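Brustau: Schultafeln gehen an Familien und Lerngruppen

11. Juli 2020 — Die Gemeindebücherei in Brustau gibt kleine Whiteboards an Familien und Lerngruppen aus. Die ersten 30 Stück sind bereits vergeben, weitere sollen bis zum Beginn des neuen Schuljahres im September folgen. Insgesamt sind 100 Tafeln vorgesehen.

Angestoßen hat die Ausgabe Telma Ocampo, Leiterin der Bücherei. Viele Kinder hätten in den vergangenen Monaten am Küchentisch gelernt und dabei vor allem auf loses Papier geschrieben. »Für Rechenwege und Vokabeln ist eine Tafel einfach praktischer, man wischt ab und fängt neu an«, sagte sie. Die Boards sind so bemessen, dass sie flach auf einen Tisch passen und ein Grundschulkind sie allein tragen kann.

Geliefert werden sie vom Schreibwarenhandel Garrido. Zur Wahl stehen Rahmen in mehreren Farben. Inhaber Elie Salameh zufolge waren die auffälligen Farben zuerst weg, graue Rahmen sind noch ausreichend vorhanden. Ein Teil der Tafeln wird mit Klemmen am Rand abgegeben, mit denen sich Arbeitsblätter festhalten lassen. Stifte und Schwamm gehören nicht dazu, sie können bei Garrido gekauft werden.

Die Leihe ist kostenlos, als Pfand werden 9 Euro verlangt. Ausgegeben wird vormittags ab 11 Uhr am Seiteneingang der Bücherei, ein Leseausweis ist nicht nötig. Wer mehr als zwei Tafeln braucht, etwa für eine Lerngruppe, soll sich vorher telefonisch anmelden. Beschädigte Stücke nimmt die Bücherei zurück, bei tiefen Kratzern wird das Pfand einbehalten.

Auch die Grundschule im Ortsteil Dratley beteiligt sich. Lehrerin Agustina Mansilla will die Tafeln nach den Ferien im Matheunterricht der zweiten Klassen einsetzen — zunächst in einer Gruppe, später möglicherweise im ganzen Jahrgang. Über die Anschaffung eines eigenen Satzes entscheidet die Schule im Herbst. Für Rückfragen ist in der Bücherei Elba Figueroa zuständig.

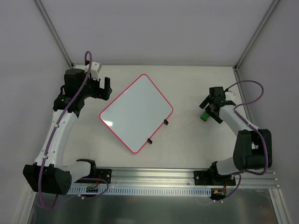 Zurückgegeben werden können die Tafeln während der gesamten Öffnungszeiten, auch in der Zweigstelle Tasley.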